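Fewer examples, more tables

At Usus we made 700 simulated examples of putting a marker in a cup before anyone asked how many different tables they were set on. There was one. The learning system did well in our own tests and badly on everything else.

I think the count is the wrong thing to boast about. A marker in a black cup on brown wood, with glare beside it, is one example – 52 near copies add very little.

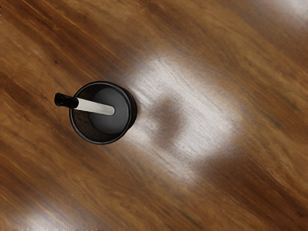

Veerle Dekker disagrees, and told me in November that near copies teach steadiness, and that variety can wait. She may be right for the first 10 or 15. After that I would change the light, the cup and the wood, and accept a smaller set.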